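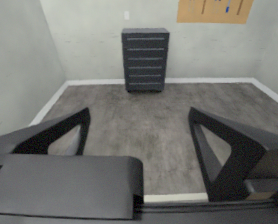

Tall gray cabinet with six drawers, the type I mean

How to arrange a tall drawer cabinet for a small bicycle workshop at home?

Posted by Thibault Marty, August 24, 2018

Hello to all. I repair bicycles in my garage in Hovland, first for my family and now also for neighbors and their friends. Until this summer all my tools were in two plastic crates and in one old kitchen cupboard. When I search for the cone wrenches, I must take out everything, and then my wife comes and asks why there is grease on the door.

I want to buy a metal cabinet with drawers. I compared two kinds. The first is tall and narrow, 58 cm wide, with six drawers. The second is low and wide, and the top can be used as a bench. My garage is not large and the car must also enter, so I prefer the tall one. But I have never owned such a thing and I have some doubts.

What do I put in which drawer? I have the usual hand tools, one box of spokes and nipples, many small parts in jars (bearings, cable ends, chain links), brake pads, some inner tubes, two bottles of oil, degreaser, and a truing stand which I fold after use. Also rags, of course.

Does the humidity come into the drawers in winter? The garage has no heating. On the left wall the paint is coming off near the floor, so there is some water in that wall for sure.

And is it dangerous if it is tall? My daughter is four years old and she opens everything that has a handle.

I read some old pages on this site but they speak mostly about car mechanics, who have much heavier tools than me. Thank you in advance for your advice, and excuse my English.

Albane Gaillard

Hello Thibault. I also do bicycles, and before that I worked for many years in the repair room of a rental shop, so I have filled and emptied a lot of drawers. I will answer in your order, except that I begin with the safety.

Fix it to the wall. Do this before you put even one wrench inside. A tall cabinet is stable when it is closed, but when two or three full drawers are open at the same time, the weight is in front and it can fall forward. Some cabinets have a system which allows only one drawer to open. Ask the seller about this and try it with your own hands in the store. Even if it has this system, use a bracket and two good screws in the masonry. If your cabinet has wheels, lock them, or take them off if you do not plan to move it. For your daughter you need also a key lock, and the key must hang somewhere high. A four year old can use open drawers like stairs.

For the drawers, the heavy things go to the bottom and the things you take twenty times per day go at the height of your elbow. In my own cabinet it is like this, from the top:

First drawer: Allen keys, screwdrivers, tire levers, small pliers, a pencil and the tape measure.
Second drawer: cone wrenches, spoke keys, chain tool, cable cutter. All the things which are only for bicycles.
Third drawer: the small parts. Do not keep the jars, they are too high and they roll. Buy flat boxes with dividers and write on the lid.
Fourth drawer: cables, housing, brake pads, bar tape.
Fifth drawer: inner tubes, and the spokes if they fit. Measure this before you buy! Spokes are long and some drawers are less deep inside than you think. Mine go in diagonally.
Last drawer: bottom bracket tools, the big adjustable wrench, the hammer, the vise jaws.

The truing stand does not go in a drawer. Put it on a hook.

The oil and the degreaser I do not keep with the tools. I had once a bottle which leaked during one weekend, and everything in the drawer was swimming, also the instructions for my torque wrench. Now the bottles stand in a plastic tray on a shelf. Be careful also with the rags. If there is oil on them, do not make a ball and close them in a drawer. Certain oils, linseed for example, become warm when they dry and can start a fire. I hang mine outside on a line until they are dry, and after this they go in a metal can with a lid.

About humidity: yes, it will come in. A drawer is not a sealed box. Do not put the cabinet against your left wall. Choose a dry wall and leave two fingers of space behind for the air. In the drawers you can put small bags of silica gel and dry them again in the oven at low temperature, if the maker says it is permitted. I wipe my tools with a cloth which has a little light oil on it, in October and again after New Year. The cone wrenches are thin and you see the rust on them first.

One last thing, put a rubber mat in each drawer. The tools do not slide, and the noise is much less. I bought a roll of the Nudamis brand and cut it with kitchen scissors. It smelled strongly for a week.

mekden_rider

get the low one. I had a tall cabinet and you can never see into the top drawer unless you are tall, I am 1.70 and I was searching with my fingers. with the low one you have also a bench and bench is what you need most when you work with wheels. car can sleep outside

Cumano_Paul

I agree with almost all that Albane wrote. I only add something about the price, because you did not mention it. Look at the weight limit for each drawer and not only at the number of drawers. The cheap ones have slides without ball bearings, and after one year the drawer hangs down in front and you must lift it to close. I paid 78 for mine, used, from a garage that was closing, and it is better than the new one my brother bought for more than double. When you look at a used one, open each drawer completely and push it a little left and right. If it moves a lot, the slide is finished. Look also if the key is there. Mine had no key and I had to order a new lock cylinder, which took longer than the whole search for the cabinet.

For the spokes I use a piece of plastic drain pipe with a cap on one end, standing in the corner. One pipe for each length.

Thibault Marty

Thank you to all three. I measured my longest spokes yesterday evening and they will fit only diagonally, like for Albane. I will take the tall one and put it on the right wall, near the door to the kitchen, with the bracket. The car stays inside, I am sorry mekden_rider, it is the car of my wife.

Paul, can you tell me which diameter of pipe you have used?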